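Slow Toast: How Small Kitchens Shape What Students Eat
Final report, Housing and Everyday Life project

Why we picked this

We started out wanting to write about food prices, and after one week in the Pristden residence we changed our minds. Everybody talks about money when they talk about student food, but the people we met kept bringing up something else: where do you put the cutting board? The kitchens in Pristden are tiny, and once we noticed that, we couldn't stop noticing it!

We compared two residences. Pristden has a small kitchen on each floor. Jastcombe is newer and has one big shared kitchen on the ground level, with long counters and a real stove.

What we did

We asked residents in both buildings to keep a meal diary during August. They wrote down what they ate, where they made it, and (this was our favorite part) what they had wanted to make instead. We ended up with 1383 diary entries, a lot more than we had planned to read. Reading them was great fun, though. People are very open about cereal for dinner.

We also interviewed 6 residents, all of them in the evening, when the kitchens are busiest.

What we found

Pristden residents cooked more often than we expected. With no stove on most floors, they lean on countertop appliances, and they get creative with them. We read about baked eggs, roasted chickpeas, a whole tray of stuffed peppers and one very ambitious lasagna made in a loaf pan.

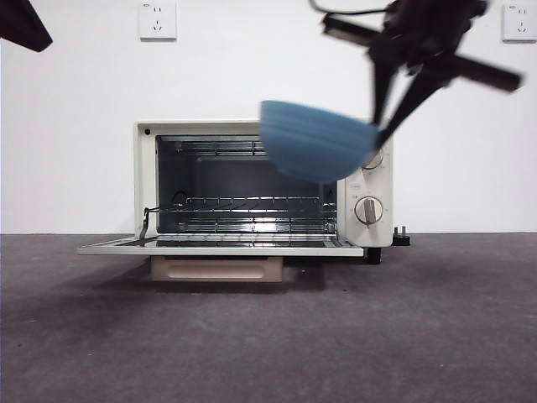 The meals were small, usually for one person, and they were made close to the bedroom door. That last bit matters a lot. Several diaries said the same thing in different words: if the kitchen is ten steps away, you cook, and if it is three flights down, you eat crackers.

Jastcombe surprised us the other way. The big kitchen is lovely, but on weeknights it was often quiet until late. When people did use it, they cooked together and made large pots of soup or rice that lasted for days. Wednesday was the liveliest night by far - the residents have a loose tradition of sharing leftovers then, and we were invited to stay.

Problems with our method

Our diaries came from people who like writing about food, so we probably missed the ones who never cook at all. We also forgot to ask about fridge space until halfway through. We would fix that first if we did this again.

What we would like to see

More counter space and more outlets in Pristden, even just a fold-down shelf by the window. For Jastcombe, a kettle and a small fridge upstairs would go a long way.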